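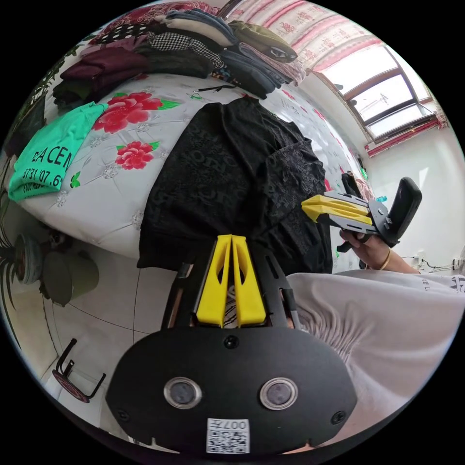 Narnen: data card and README

What's in this release

Narnen is a set of 300 two-handed clothes-folding episodes recorded with hand-held grippers in people's homes, plus the loader and the checking scripts we use on it. Each episode has fisheye video from both grippers, estimated gripper poses, and finger opening width. Task labels are coarse: pick up, fold, smooth, place, other.

Please read the problems section before you train on it. We have trained on it, and our opinion of it went down.

Layout

episodes/ — one folder per episode, left and right streams kept separate
poses/ — output of Mitent, our tracking code, one file per gripper
labels/ — segment labels, one annotator, no second pass
tools/ — loader, time alignment, replay viewer
splits/ — train, validation and the held-out homes

Quick start

Install the package with pip install -e . from the top folder, then run tools/check.py first. It will list episodes with missing pose spans. Do not skip them silently in your own loader; the replay viewer assumes the gaps are marked.

Known problems

Tracking on beds is worse than the average error suggests. A bedspread moves when somebody pulls a shirt across it, and Mitent treats a moving floral print as if it were a wall. In 35 episodes the pose jumps badly enough that we flag the whole thing as unusable for control. They stay in the release for people who work on tracking.

Dark clothes on top of dark clothes are close to hopeless for the segmentation model. A black garment with a tone-on-tone print comes back as one blob, or as three. We tried raising the exposure and got brighter blobs.

Windows wash out. The automatic exposure reacts late, and the few frames after a turn toward daylight should be masked. The loader has a flag for this, off by default, which was probably a mistake.

The two streams drift. Alignment is good at the start of a recording and less good at the end. Version 2 of the aligner fixes most of it and breaks episodes with a dropped frame early on. Pick your poison.

"Fold" is a generous label. Annotators were told to mark a fold when the person seemed finished with it. A policy that copies these faithfully will make some very sad piles.

On the results people quote

A success figure for Skimano, our baseline policy, has been going around from an internal talk. I would ignore it. The test garments were mostly T-shirts, the table was flat and plain, and a person reset the shirt between tries. On the held-out homes it often grabs the bedding along with the sleeve. Those runs have 142 attempts logged, and anyone can replay them with tools/replay.py and decide what counts as folded.

I also don't believe the claim that more homes alone will fix this. We added homes in September and the validation loss improved. The grasps did not, at least as far as I can see from the replays.

Not included

Audio, force readings, and anything from the Wike wrist sensor, whose timestamps we never managed to trust.

Contact

Ankit Sengar maintains the loader and the splits. For pose bugs, open an issue with the episode folder name and the output of check.py pasted in full. Reports that say "tracking looks off" get closed — we know it looks off.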